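Two Farms and a Lot of Clipboards: A Visit to the Trokulora Soil Health Open Day

22 September 2025

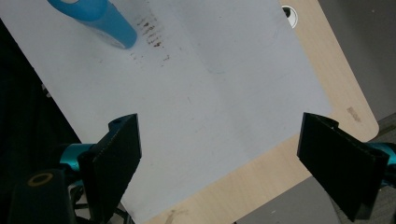

Hermenegildo Meléndez had told me beforehand that I would come home annoyed, and that cover crops were the only part of the program worth the gas. He has been growing vegetables longer than I have been writing about them, and he thinks "regenerative" is a word that sells seed. I went anyway.

The open day was held at Trokulora, a mixed farm of 326 acres that grows corn, soybeans, small grains and a few acres of squash for the fall market. The farm next door, Sellari, raises beef cattle on grass and took part in the afternoon. Registration was in the machine shed at eight. There was coffee, there were name tags, and there was a banner from Treloar, the seed company that paid for lunch. I mention the banner because the word "independent" was used twice in the opening remarks.

The morning began with a wagon ride to the north fields. Our guide was the farm's agronomist, a cheerful man who talks fast and walks faster. He has been running a side-by-side comparison: one field under no-till with a rye and hairy vetch cover, the other chisel plowed in the fall and left bare. He dug a spadeful from each and passed them around. The no-till soil crumbled and had roots and worm channels in it. The plowed soil came up in slabs. Everyone made the noise people make.

I asked whether the two fields had the same soil type. They don't. The no-till field is a silt loam on a gentle slope with tile drainage put in a long time ago. The plowed one lies lower, has more clay and gets the runoff from the road. He was open about this when asked, but it was not on the handout, and most of the wagon had moved on to the infiltration rings by then. A spadeful of silt loam would look better than a spadeful of clay if you had farmed them both the same way for a century.

The infiltration test had the same problem. Water went into the covered ground quickly and sat on top of the bare ground. It makes a good show. I have seen it done at six or more of these days, and I have never seen the bare plot win, which ought to bother somebody. One ring per field is a demonstration. I would have liked to see several rings in each, on a day when no one was watching.

What I did like was the rye. It had been drilled into standing corn stubble last fall and rolled flat this spring ahead of the soybeans, and the weed control between the rows was plain to see even this late. There was waterhemp at the ends where the roller had missed, and the agronomist walked us right up to it. He also said that slugs took out part of the stand in May and that they had to replant 7 acres. That replant cost money, and I was glad to hear it said out loud. It is the kind of thing that usually gets left for the parking lot.

After the fields we went back to the shed for a talk on Genero, a biological seed treatment that is supposed to help corn take up phosphorus. The speaker showed a bar chart with no error bars and an axis that did not start at zero. A woman behind me asked how many sites the trial had covered. He said he would have to get back to her. She asked whether there had been sites where it made no difference, and he said results vary with conditions. I wrote that down word for word. Results do vary with conditions. The question is whether a grower can tell in advance which conditions he has, and if the answer is no then he is buying a lottery ticket by the acre.

Lunch was pulled pork and a decent slaw.

Sellari was the better half of the day. The family there moves its cattle every day or two through small paddocks, and the son walked us along the fence line and talked mainly about water. Getting water to every paddock meant laying 2000 feet of pipe, and he said that if he had known how often the fittings would leak he would have buried it deeper and bought better ones. He had a notebook with grazing dates and rest periods for each paddock, and he let people leaf through it. In August, when it got dry, he stopped rotating altogether and fed hay on one sacrifice lot. He made no claims about carbon. When somebody pressed him, he said he had taken soil samples once, thought the organic matter figure looked high, and had not paid to repeat it.

That answer did more for me than the whole morning. He had a reason for what he does, which is that he buys less hay than he used to, and he could show it in his receipts.

The organizers said they had 300 people signed up. It did not feel like that many on the wagons, though the line for lunch was long enough. Most of those I talked to already had cover crops in the ground. I met two who didn't, a pair of brothers who farm heavy clay to the east, and they wanted to know what happens in a wet spring when the rye gets away from you and you can't get the planter in. They were told to terminate early. They said they knew that, and asked how, if the ground won't hold a sprayer. The discussion period ended shortly after.

I phoned Meléndez on the way home and told him about the slugs. He wanted to know what seeding rate they had used on the rye. I had forgotten to ask, and it isn't on the handout either. I have written to the farm for it, along with the yields from both fields for as many years back as they are willing to share.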